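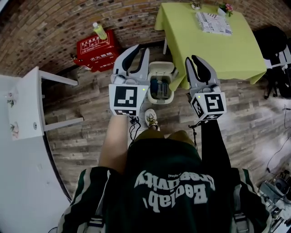

One gripper in each hand, with the little lidded bin between them.

I had been promising Booker Nakamura a visit to the Tollero workshop for so long that he had stopped asking, so when I finally wrote to say I was free in May he sent back directions, a train time and a warning about the stairs. I am glad I went. I stayed far later than I meant to, and I came home with a notebook full of arrows.

Tollero is a shared workshop, and the members build whatever they like in it. For Booker and his friend Roscoe Greenberg that has meant a pair of hand-held grippers, which they call the Esten after the street where Roscoe used to live. You carry one in each hand and do ordinary chores with them, and the recordings are meant to teach a robot arm to do the same chores later on. The arm itself is still in parts on Roscoe's kitchen table at home, so I can't report on that side of things (next time, he says!).

The grippers are lighter than I expected. Each has two curved fingers with black padding, and on the body sits a white cube with black square markers on it, so that software can work out where the hand is and which way it is turned. Booker told me the cubes gave them more grief than anything else. The first ones were glued, and a knock against a table leg was enough to shift them and spoil an afternoon's work. Now they are screwed down. The fingers are on version 13, and I was shown a good many of the earlier twelve, which live in a biscuit tin and are brought out for visitors whether the visitors ask or not.

The chore of the day was the bin — open the lid, put something in, close it again. It sounds like nothing. I tried it, and my left hand was fine and my right hand behaved as if it belonged to someone else. You lose all feeling in your fingertips, of course, and have to judge everything by eye. Roscoe was patient with me and only took the thing out of my hands once. He and Booker had done 90 runs between them over the previous week and kept 76, the rest having been thrown out for dropped items or a marker hidden behind a sleeve.

We had tea afterward and a long talk about cables. Booker wants a battery in each handle, Roscoe thinks the weight would ruin the balance, and I gather this has been going on since the winter. I liked them both enormously.

If you are thinking of going, the walk from Worden station is pleasant and mostly flat, and the 79 bus stops at the corner if it rains. Ring the lower bell.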